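Kovum Twin Bench Kit: two-arm table set for home and shared workshops

**Part no. 1726-B.** Supplied by Zistley. Page revised Wednesday, April 22, 2020.

## Summary

The Twin Bench Kit is a mounting, wiring and software set for fitting two light robot arms to one ordinary table. It covers everything between the arms and the tabletop: base plates, fixings, cable restraint, a stop circuit, a sheet for the work surface and the Hoàng task runner. Arms and grippers are not included. The buyer supplies the table, a rear post if an overhead camera is wanted, and a Linux computer.

The kit is meant for people building at home or in a shared workshop, where the table may be needed for something else in the evening. Both base plates lift off with the arms attached once four bolts on each have been removed. The plates carry dowel holes, so the arms go back to the same position and the taught points can be checked against a single reference move.

It is not a safety-rated product and is not sold for production use.

## Working layout

The standard arrangement puts both bases at the operator's edge of the table, one at each corner, with the objects between them and towards the far side. Each arm can then reach past the centre line. The shared area is the useful part of the table and also where collisions happen, so the task runner locks it to one arm at a time unless the lock is switched off in the settings file.

The meal-laying task shipped with the runner is a reasonable first job. It uses a tray, a plate, a cup and a handful of items of different shape and stiffness, and all of it can be put together from a kitchen cupboard.

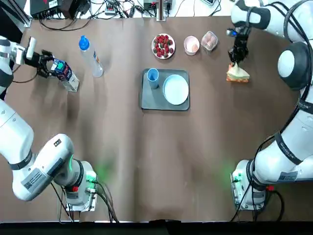 Issue 9

Meal-laying task with both arms in use: carton in the left gripper, sandwich in the right. The tray sits in the centre of the table, in the shared area. Base lights are green on both sides.

The sheet under the objects is the brown type. It does not need to be pulled flat for this task. Wrinkles matter when a gripper has to slide under a thin object, and for that work the sheet should be clamped at all four corners or removed.

## What is in the box

| Item | Quantity | Notes |
|---|---|---|
| Base plate, drilled | 2 | Dowelled, bolts to table or to clamp bar |
| Clamp bar | 2 | For tables that must not be drilled |
| M6 bolts and washers | 1 bag | Includes spares |
| Hook-and-loop arm straps, black | 1 pack | Cut to length |
| Edge clips for cable | 1 pack | Self-adhesive, replace after removal |
| Stop box with lead | 1 | Breaks supply to both arms |
| Work sheet, brown | 1 | Machine washable, no softener |
| Hoàng task runner | 1 licence | Download, key on card in lid |

Base plates are also sold singly as part no. 202.

## Fitting

1. Clear the table and check that it does not rock. Pack the feet if it does. A table that moves under load will spoil repeatability more than any error in the plates.
2. Lay both plates at the near edge. Measure between the inner dowel holes and set this to the figure you will enter in the settings file.
3. Drill, or fit the clamp bars.
4. Bolt the plates down finger tight, measure again, then tighten.
5. Fit the arms with the connectors facing the inside of the table or the near edge.
6. Connect the stop box before connecting either arm to its supply.
7. Run the reference move for one arm at a time.

Two people are advised for step 5. The elbow swings freely on most light arms when unpowered.

## Cable routing

Cables should leave the base and drop straight over the near edge. Do not run them across the work surface. Allow enough slack at each strapped joint for the full travel of that joint, move it by hand from end to end with the power off, and only then tighten the strap.

Gripper cables need the most care. A strap on the upper link and a second one before the wrist will usually do. The loop between the last strap and the gripper should clear the tallest object on the table with the arm at its working height. If it catches on cups or bottles, shorten it a little at a time.

Straps over bare casing may creep. One turn of cloth tape beneath them stops this.

## Teaching and placing

The runner stores a task as a list of named points and gripper actions. Points can be taught by hand if the arm allows it, or entered as figures. A point belongs to one arm. There is no automatic mirroring, and a list taught on the left arm has to be taught again on the right.

For placing on a plate, teach the release point with the real object in the gripper. Soft items change shape when gripped and their lower edge will not be where the drawing says. Sandwiches, cloth and filled paper bags should be lowered until they touch and released at that height. Rigid items can be released slightly above the surface.

After a place, retract vertically before moving across the tray.
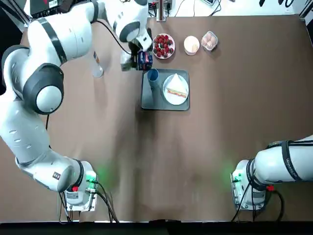
*Left arm reaching across to the tray; sandwich on the plate.*

With one arm at the tray, the other should be parked well to its own side. The park point is set separately for each arm and should leave the whole of the shared area free. If the elbow of the working arm swings wide, raise it in the settings by changing the preferred elbow side, then repeat the reference move.

Tall items such as bottles are best kept outside the path of the upper link. The runner checks the gripper and wrist against the object list. It does not check the links.

## Compatibility

The plates take arms with a four-bolt round or square base. Slotted holes cover the common patterns. An adaptor ring is available for three-bolt bases and is ordered by giving the bolt circle diameter.

The runner talks to arms over Ethernet or USB serial. Drivers are included for the arms on the Zistley list. For others, a driver template is supplied with the source and needs seven functions filled in. Grippers are treated as a separate device and may be from a different maker.

Both arms must be of the same model. Mixed pairs will run, but the shared-area lock assumes equal stopping distances and should not be relied on with them.

## Specification

- Load per plate, bolted: 500 N, vertical
- Load per plate, clamp bar: see the sheet in the box, varies with table thickness
- Plate finish: bare metal, lightly oiled
- Stop box: normally closed, latching, twist to release
- Runner: command line, settings in plain text
- Operating conditions: indoors, dry

## Known limits

- The stop box removes power. Arms without brakes will fall when it is pressed. Keep hands and glassware out from under them.
- Clamp bars mark soft tabletops. Use card or thin ply between.
- Clear plastic containers are poorly seen by most depth cameras. The runner accepts a fixed position for such items in place of a camera reading.
- Eggs, berries and similar items need a gripper with force limiting. Without it, move the container and leave the contents alone.
- Runner versions before the May release do not save the park points on exit. Copy them into the settings file by hand.

## Ordering and collection

Orders are taken through the Zistley parts desk. Kits can be posted or collected from the Monside workshop counter. Give the arm model and the table thickness when ordering so that the right bolt length is packed.

Returns are accepted on unused plates and clamp bars. Opened licence keys are not returnable. Spare straps, edge clips and sheets are kept in stock and can be added to any order without extra postage.

## Related parts

- Single base plate, part no. 202
- Adaptor ring, three-bolt
- Rear post with camera clamp
- Stop box extension lead
- Work sheet, brown or grey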